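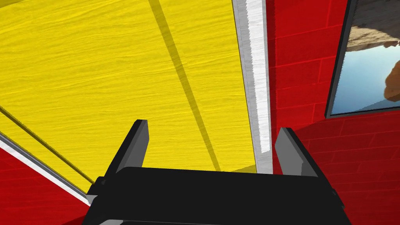

Finished Uvero last night, all 32 episodes. Short thread, no big spoilers past the first few.

It's set in Jodside, a harbor town where the ferry has stopped running and most people have left. The lead is a girl named Poltum who repairs radios. For five episodes that is all she does. I nearly quit at four.

Then the letters start arriving and the pace picks up. Each one is addressed to the man who had the shop before her. She opens them, which causes most of the trouble in the middle stretch.

I watched the English dub. Joanne Pilkington voices Poltum and plays her flat and tired, which suits the part. Clive Staniforth is the harbormaster and goes too big in the storm episode — fine everywhere else.

The art is uneven. Backgrounds are good all the way through. Faces go soft in the teens and there's one crowd shot they use again and again.

Music is mostly one piano piece. I got sick of it by episode 20 and then missed it when they dropped it.

The Dawber box set has the whole run plus a booklet of 131 pages. Most of it is storyboards. Print run was 2000, and the store I use still had a few copies.

Subtitles on disc three run a little behind the sound. Dub watchers won't notice.

I'd say rent it first if you can. The second season is due in September and I'll watch that one subbed.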